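Chapter 6
Soft Things: Teaching Two Arms to Hold Cloth

In this chapter you will learn
– why soft objects are harder for a gripper than hard ones
– how to prepare a desk at home for a two-arm build
– how to choose the first objects for practice
– how to write a practice log that is still useful after one month

Before you start, please have the arms from Chapter 5 mounted, with the cables fixed and the stop button within reach of your hand. If you have not finished the homing exercise, go back and finish it now. The work in this chapter needs both arms to know where they are.

6.1 A different kind of object

Until now we moved blocks, cups and small boxes. These have one good quality for the beginner: they keep their shape. You close the fingers on a block, and the block is the same block as before. If you measured its width in the morning, you can use the same number in the evening.

Cloth does not behave like this. When you press it, it becomes thinner. When you lift it by one corner, the other corners go where they want. The same towel, put down twice from the same height, makes two different shapes. For this reason we cannot give the arm one fixed position and expect a good result each time. We must look at the cloth, decide where a fold or an edge is, and close the fingers there.

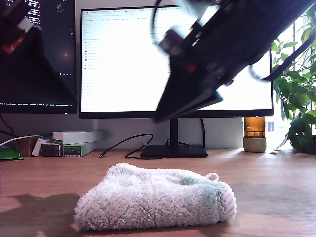

The home builder has one more difficulty, and it is the desk itself. In a company laboratory the table is usually kept only for the robot. At home or in a shared workshop the same desk is also used for writing code, for opening parcels and for drinking tea. I do not think you must clear everything away. But you should know which part of the desk belongs to the arms, and keep this part the same from day to day. In the Ciltanico build, which we follow in this book, the working area is the front half of the desk, and whatever stands behind it stays behind it.

Mark your own area with tape on the first day. Move each arm slowly to its farthest reach, front and side, and put the tape a little outside of this line. Cups with liquid go to another table – also when you are sure you will be careful.

6.2 The shape of the fingertips

The fingers supplied with the Prarkgate gripper kit are wide and flat. They are good for boxes. For cloth, many builders change them for fingers which become narrow at the end, because a narrow tip can go under a fold or between two loops of the pile. A wide finger tends to push the whole towel in front of it.

Pointed tips ask for more care in programming. They can scratch the desk, and they can pull a thread out of the fabric. Set the lowest allowed height of the gripper first, and only after this begin to work on the closing movement. When you approach the cloth, keep the fingers open until the tips are at the correct height, then close slowly.
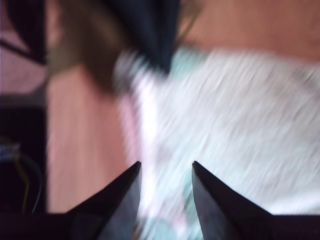
Figure 6.1 The two fingertips, held apart, with the white cloth in front of them.

You will notice that a picture taken close to the gripper loses much detail when the arm is moving. The edge of the cloth becomes a wide, soft band, and software that searches for this edge can be wrong by more than the width of a finger. There are two simple cures. You can add more light, which permits a shorter exposure, or you can tell the arm to stop for a moment before each decision. In our build we do the second. It makes the task slower, but it costs nothing.

6.3 Choosing practice objects

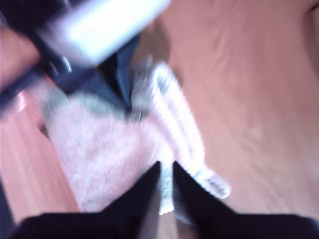 Good practice objects are soft, light and different from each other. If you train only with one white towel, your program will learn this towel and nothing more. Put beside it something with a pattern and with parts that stick out. Grey and white stripes on a long leg, for instance, give the software a very different problem than a plain surface: it may take the border between two stripes for the end of the object. A hanging part, such as a tail, can also come between the fingertips when you wanted to take the body.

Begin with the towel anyway. Fold it in the same way at the start of each session and place it near the middle of the working area. Write in your log how it was folded, which side was toward you, and whether the curtains were open. The last point looks too small to mention, but in February I lost two evenings because of the low sun on my desk.

6.4 Working with both arms

One arm can press and pull. For folding, you will want one arm to hold the cloth while the other moves it. The Cocco controller sends commands to both arms from one program, so the timing is not difficult. The difficult part is space. Two arms above one small towel come very near to each other, and a loop of cable from one can catch on the other. 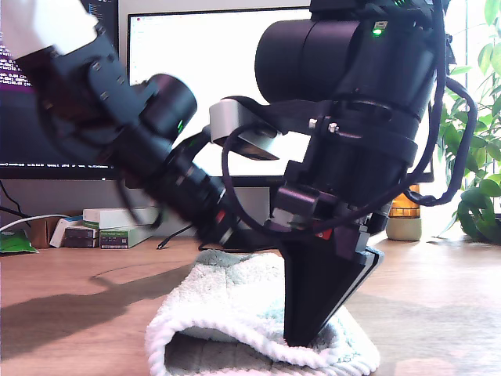 Figure 6.2 Both arms reaching for the folded towel. The wedge end of the right arm presses into the cloth.

Check the cables before every session with the power off. Move each joint by hand through its full range and watch the loops. They should be long enough that nothing becomes tight, and short enough that they do not lie under the gripper. If a loop touches the cloth, shorten it with a strap higher on the arm.

Exercise 6.1
Place a folded towel in your working area. With one arm only, touch the near edge 14 times, starting again from the home position each time. Write down every miss and its direction.

Exercise 6.2
Repeat Exercise 6.1 with the second arm holding the far side of the towel. Compare the two lists. If most misses are in the same direction, correct the height or the camera angle before you go on to Section 6.5.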